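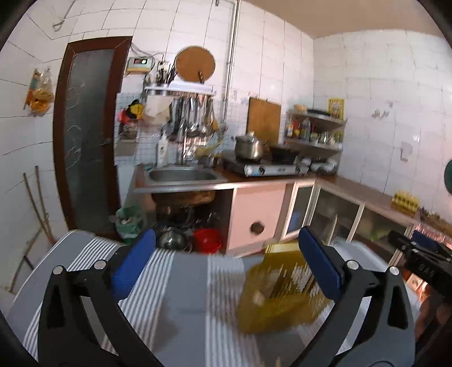 Page last changed: 2021-07-02

Rusotar slotted basket, small, yellow: review

I bought this basket in May to hold onions and garlic on the kitchen table. It has had daily use since then, which seems long enough to write something useful about it. I paid for it myself. I bought a second one later for the bathroom, and I will come to that one near the end.

What it is

A plain plastic basket with slots in the sides. There is no lid, there are no handles and nothing has to be put together. Rusotar sells it in two sizes. Mine is the small one, in yellow. The shop also had it in white and a gray-green. I took yellow because I can find it quickly on a crowded table.

It came with a cardboard band around it and a price sticker on the inside of the bottom. The band tears off. The sticker did not want to come off, and I ended up using cooking oil and a paper towel, then washing the whole thing with dish soap. If you plan to put food straight in, do this first. Some of the glue stayed in the texture of the plastic for a few washes.

Size and shape

It holds a normal bag of onions from our market with a little space left on top. Potatoes fit too, but then it gets heavy to lift with one hand. For bread it is too small unless you buy rolls.

The sides slope outward, so two of them stack inside each other when empty. They do not stack when full. If you need stacking baskets for a pantry shelf, look at the Vestwood ones, which have a flat rim to carry the next basket. I had a Vestwood before this. It was stronger, and it was also much bulkier and took up a corner of the table I wanted back.

The slots

The slots are the main reason to buy this over a plain tub. Air gets in from the sides, and the onions at the bottom of mine have kept better than they did in the bowl I used before. I have thrown out one soft onion since May. That is not a test, only what happened in my kitchen.

The downside is that anything thin goes through. Onion skin falls out in flakes every time the basket is moved, and garlic skin is worse. I have a gray striped cloth on the table and the flakes show up on it, so I shake it out over the sink most evenings. A sheet of paper towel in the bottom helps some. My neighbor Nazma Siriwardena keeps clothespins in hers and says they poke out through the sides and catch on her sleeve. I would not use it for anything long and narrow.

Weight and stability

This is a light basket, and when it is empty it moves around easily. On a bare tabletop it slides if you bump it. On the cloth it slides less, but it drags the cloth along with it, and it tips over without much of a push. With a few onions in it the problem goes away. I would have liked slightly more plastic in the base. The Vestwood never tipped.

The light weight is also what I like about it when I am cooking. I can pick it up by one edge, carry it to the counter, take what I need and put it back. It weighs almost nothing in a shopping bag, and I have taken it to the market a few times in place of a paper sack.

Cleaning

Rinsing takes care of dust and loose skin. Dirt from potatoes sits in the corners of the slots and needs a brush. I use an old toothbrush. Matvii Prokopenko, who lent me his larger one to compare, puts his in the dishwasher on the top rack, and it now rocks a little when it stands on a flat surface. The care tag on mine said hand wash only, so I have not tried it.

It has not picked up a smell. Garlic was my worry there. The color has not changed that I can tell, but my table gets little direct sun. Kirsty Greenwood wrote to me after the first version of this page to say that hers spent a season on a balcony and went pale on one side.

Edges

The top rim is smooth. Inside the slots there were a few rough bits left over from the mold, mostly near one corner. I trimmed them with a small knife and have had no trouble since. The second basket had none, so this seems to vary.

The second basket

The one in the bathroom holds washcloths and spare soap. It has been fine there. Water runs out through the slots and the cloths dry in it. If I were buying only for a bathroom I would get the large size, which fits a rolled towel.

Compared with others

Vestwood: stronger, stacks when full, takes up more room, costs more.

Marchuk: about the same size as this one, with round holes in place of slots. Less skin falls out. I only handled it in the shop, and the rim felt sharp to me.

Killby: a folding basket. I owned one and one of the sides stopped locking, so I would not buy it again.

Good points

Easy to carry in one hand
Air gets in from the sides
Empty ones fit inside each other
Easy color to spot

Bad points

Tips and slides when empty
Onion and garlic skin falls through
Sticker glue is hard to remove
Rough spots inside some slots

Who should buy it

Anyone who wants a cheap, small basket for onions, garlic, lemons or washcloths, and who will keep something in it. For heavy potatoes or a shelf where baskets need to stack, pay more for the Vestwood.

Rating: 7 out of 10. A heavier base would have made it 8.

Changes to this page: added the note about sun fading, added the bathroom basket, corrected the part about stacking. The first version said the Rusotar baskets stack when full, which is wrong. Thanks to Tươi Phan for pointing it out.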